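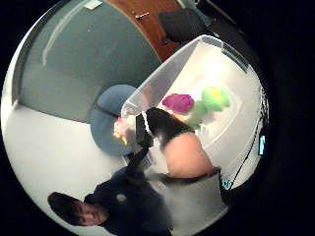 Household storage

Household storage is the keeping of goods in a home when they are not in use. It covers furniture made for the purpose, such as chests, wardrobes and shelves, as well as built-in spaces like closets, pantries and attics, and movable containers such as baskets, jars, boxes and bins. The term is normally used for the belongings of the people who live in the house. The keeping of harvested crops in large amounts is treated under granary.

History

The oldest household containers that survive in number are fired clay pots. Baskets, skins and gourds were probably used at least as early, but they decay quickly and are found only in very dry or waterlogged ground. In early farming villages grain was kept in pits lined with clay or straw, often dug under the floor of the house or just outside the door.

In ancient Egypt linen, cosmetics and tools were kept in wooden chests, some of which have been recovered from tombs. Roman houses had cupboards with doors and shelves, and the larger ones set aside a room for oil and wine jars. In medieval Europe the chest was the main piece of storage furniture. It could be locked and carried, and it also served as a seat or table. Chests of drawers became common in the 17th century and slowly replaced the older form, as the contents could be reached without lifting out whatever lay on top.

Closets built into the wall were uncommon in ordinary American houses before the late 19th century. Clothes were folded away or hung on pegs. The wire hanger and the closet rod made it possible to keep more garments in a shallow space, and by the middle of the 20th century a closet in each bedroom was standard in new construction.

Materials

Wood has been the usual material for storage furniture in most regions. Cedar and camphor wood are valued for chests holding wool because their smell is thought to keep moths away, although the effect weakens as the wood ages. Tinplate boxes came into wide use in the 19th century for tea, biscuits and documents. Cardboard is cheap and light but takes up moisture and attracts insects.

Plastic containers spread after World War II. Polyethylene and polypropylene are the most common types. Both resist water and most household chemicals, and polypropylene holds its shape better under heat. Clear and frosted bins are sold for closets and garages, while opaque ones are preferred for goods that fade in light. Long exposure to sunlight makes most plastic bins brittle.

Regional practice

In Japan, houses with tatami floors have a deep closet called an oshiire, where bedding is put away each morning. In much of West Africa cloth is kept folded in trunks, and enameled basins with lids are used for both carrying and storage. In a study of family compounds at Kpodo, Augustina Quartey and Kwame Ansah listed 3,194 stored objects in 40 rooms. Cloth and cooking vessels made up the two largest groups. Almost 800 of the objects belonged to relatives who lived elsewhere, a use of the family house that the authors called "keeping for the absent."

Conditions

Most household goods keep best in a cool, dry place with some movement of air. Mold grows on paper, leather and cloth in damp rooms, and basements are a poor choice for all of them unless a dehumidifier is used. Attics are drier but can become very hot in summer, which harms candles, photographs and recording tape. Cleaning products and medicines should be kept out of the reach of children.

See also

Cabinetry
Closet
Granary
Pantry
Self storage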